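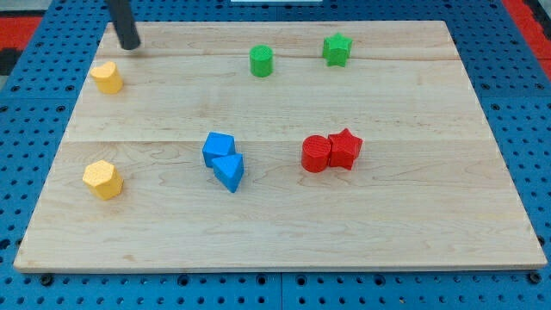
A pale board made of glued planks, with the seams and grain running side to side.

How to oil a wooden cutting board (and keep it looking good)

I love this job! It takes very little effort, and the moment the oil hits dry wood and all those streaks and knots come up dark is still a thrill after years of doing it. My oldest board came from a kitchen shop in Bremthorpe and it looks better now than the day I carried it home.

What you need: food-grade mineral oil, two clean cotton rags, fine sandpaper (220 grit is good) and a wire rack.

1. Wash the board with warm water and a drop of dish soap, both faces, then rinse. Don't soak it. Glued seams hate sitting in a sink.

2. Stand it on edge and leave it overnight. It needs to be dry all the way through.

3. Rub your palm over it. If it feels fuzzy, sand lightly along the grain, never across it, and wipe away every bit of dust.

4. Pour a puddle of oil in the middle and spread it with a rag. Be generous – a thirsty board will drink it up while you watch. Do the edges too, and go twice over any end grain.

5. Set it on the rack for a few hours, then buff off whatever is left with the second rag.

A new board wants this once a week for the first month. After that I go by the water test: flick a few drops on, and if they soak in and don't bead, get the oil out again.

Please skip olive oil and sunflower oil. They go rancid and the smell is awful (I ruined a lovely little bread board that way one September).

If you'd like a silkier finish, melt one part beeswax into four parts mineral oil in a jar set in hot water, let it cool, and rub it in after step 5. It smells wonderful, and any extra is great on wooden spoons.

Wekesa Mrema
Updated 23 Dec 2022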